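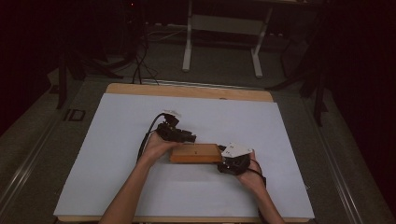 Two hand-held grippers holding a small wooden block over a white board.

How Do People Plan What to Buy for a Robot Project?

Robots cost money. So do the cables, tables, and stands that go with them. Before a school, a lab, or a factory buys anything, someone has to make a plan. The plan says what the project needs, what each thing costs, and when it should arrive.

A plan for spending money is called a budget. You may have used one yourself, if you ever saved up for a bike or decided how much allowance to spend at a fair.

Start with the job

The first question is what job the robot will do. "Help people" is too big to be a job. "Pick up a block and put it down again" is a job you can plan for.

Once the job is written down, the team can ask more questions. How big is the thing the robot must hold? How heavy is it? Is it hard like wood or soft like bread? A tool that is good at lifting a block may crush a strawberry.

The part of a robot that holds things is called a gripper. Some grippers have two fingers that close like a clothespin. Others have more fingers, or a suction cup that works like the end of a toy dart. There are also grippers that a person wears or holds. A person can use them to show how a job is done, and the movements can be recorded for a robot to learn from later.

Needs and wants

Next, the team makes two lists. The first is for things the project can't work without. The second is for things that would be nice to have.

Let's look at a robot club in the town of Wivholm. The club has 2000 dollars to spend. Its members want to teach a small robot arm to move blocks. They already have the arm and a computer. Their list of needs looks like this:

Grippers: 700 dollars
Camera: 300 dollars
Table and board: 200 dollars
Cables and power strips: 100 dollars
Stands: 200 dollars

That adds up to 1500 dollars, so the club has 500 dollars left. Their list of wants has a second camera, a rolling cart, and club T-shirts. They can't pick anything from that list yet.

Keep some money back

Parts break. Cables turn out to be too short. A box can arrive with the wrong thing inside. Good planners save part of the budget for problems like these. This saved money is sometimes called a reserve.

The Wivholm club keeps 300 dollars as its reserve. Now it has 200 dollars for wants. A rolling cart costs 150 dollars, so the club can buy one. The T-shirts will have to wait.

Compare before you buy

Two grippers can look almost the same and have very different prices. The club looked at one from a company called Tedero and one from a company called Clanura. The Clanura gripper cost less, but its cable was sold separately. When the club added the cable, the two prices were nearly equal.

Here are some things to check when you compare:

Does it come with everything it needs to work?
Does it fit the computer and the table you already have?
Can you buy spare parts?
How long does it take to arrive?
Who will fix it if it breaks?

The last question matters a lot. The Tedero gripper came with free repairs for one year. That helped the club decide to buy it.
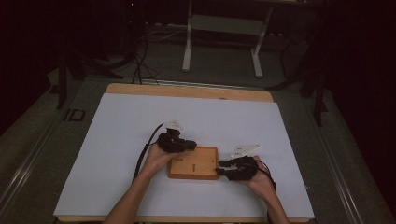
Many of the things on a robot shopping list aren't robots at all. A plain board makes a small object easier for a camera to see. A table has to be steady and the right height. Stands can hold lights or cameras. Cables carry power and information, and they need to be long enough for an arm to move without pulling them tight. Even a simple wooden block belongs on the list if the robot is going to practice with it.

Planners also think about space. They measure the room and draw the table on paper before they order it. They mark where people will stand and where the plugs are. A drawing costs almost nothing, and it is easy to change.

Put it on a calendar

Equipment doesn't all arrive at once. The club's table took 8 days to come. The grippers took 7 weeks. If the club had ordered the grippers last, everyone would have been waiting with nothing to do. Slow things should be ordered first.

Words to know

Budget: a plan for how to spend money
Reserve: money saved for problems
Gripper: a tool that holds things for a robot, or for a person showing a robot what to do
Spare part: an extra piece that can replace a broken one

Try it yourself

Pretend you have 700 dollars to set up a robot that sorts crayons by color. Write down the job in one sentence. Make a list of needs and a list of wants, and ask an adult to help you look up prices. Decide how much to keep as your reserve. Then trade lists with a friend and see if either of you forgot the crayons.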